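Wernon trains arm to work beside parked vehicles, one demonstration at a time

Wernon has started a new round of hands-on robot training at its Otevmont site, where operators are showing a robotic arm how to work close to the side of a vehicle and how to handle crates on wheeled shelving.

The company does not write out the arm's motions in advance. An operator guides the arm through a job by remote control, and the system records the camera views along with the position of every joint. A full set of these recordings is then used to train a program that tries the same job without a person at the controls.

Wernon began the round in November with two tasks. In the first, the arm has to bring its open fingers close to a painted body panel, hold them there and back away without touching the finish. In the second, it has to take a crate from a stack on a shelf and put it down inside a taped area on the floor. The plan calls for 500 demonstrations of each, recorded by a group of eight operators.

Mawuli Bonsu, who runs the training program, said the first task was picked for its difficulty. Glossy paint and dark glass throw back light from the ceiling, and a program that has only seen matte surfaces tends to misjudge where the surface is.

"We had a version last year that stopped well short of the panel every time there was a bright patch on it," Bonsu said. "It was treating the reflection as something in the way. The people driving the arm by hand don't make that mistake, so we want a lot of examples from them."

Operators sit at a desk and move a smaller copy of the arm, called a leader. The large arm follows. A pedal opens and closes the fingers. For tasks that need a lighter touch, the operator can stand next to the arm and push it through the motion by hand, although Bonsu said most of the group now prefer the desk.

Each recording lasts 28 seconds or less. Anything longer is thrown out and done again, as is any run in which the operator pauses to think. Long pauses were a problem in earlier rounds, when the trained program learned to pause in the same places.
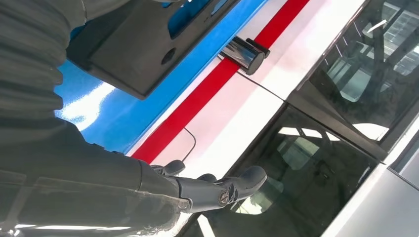
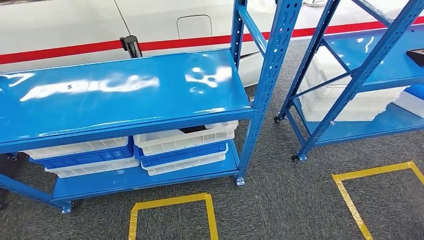 Wissam Chidiac disagrees with part of that approach. Throwing out the slow runs may give cleaner data, Chidiac wrote in a comment to this site, but it also removes the runs in which a person notices something is off and corrects it, and those are the ones a program most needs to see. Chidiac would keep them and mark the point where the correction begins.

"A robot that has only been shown perfect runs has no idea what to do when a crate sticks to the one under it," the comment continued. "I would trade a hundred smooth pickups for ten where the operator had to wiggle it loose."

Asked about this, Bonsu said the company does keep a separate set of corrections, though it is small. Operators make these by starting the arm in a bad position on purpose — fingers too low, or turned the wrong way — and then bringing it back to where it should be. Bonsu said Wernon would look at adding slower runs to that set once the first two tasks are finished.

The software that matches the recordings to the camera views comes from Siver, which has supplied Wernon for two years. Siver also built the screen that operators use to mark a run as good or bad. Under the current setup a run is marked right after it ends, by the person who recorded it, and a second operator goes over the marks at the end of the shift.

Crates have brought their own difficulties. Nested ones can come up together, and the fingers have to catch the rim of the top crate without pressing down on the one below. Operators were first told to approach from directly overhead. That did not work well on a lower shelf, where the shelf above leaves little room, and the group switched to coming in from the front at a low angle. Recordings made with the old approach were dropped and those runs are being repeated.

The shelving is also moved slightly between sets, so that the program does not simply memorize one spot. Operators log the new position before they start again.

Training runs take place in the morning and stop at 2 p.m., when the recordings are copied over and checked. Operators change places often, and no one stays at the leader arm for a whole session. Bonsu said tired operators tend to cut corners on the approach, and that it shows up in the trained program.

Tests without an operator at the controls will follow when both sets are complete. The arm will run at reduced speed for those, with a person holding a stop switch. Wernon has not said what success rate it is looking for.

A third task, opening and closing a small panel on the side of a vehicle, is being prepared with Kpodo, a maker of gripper fingers. Kpodo is working on a softer fingertip for the job. The first samples are expected at the Otevmont site before the current round ends, and operators will try them by remote control before any recordings are made.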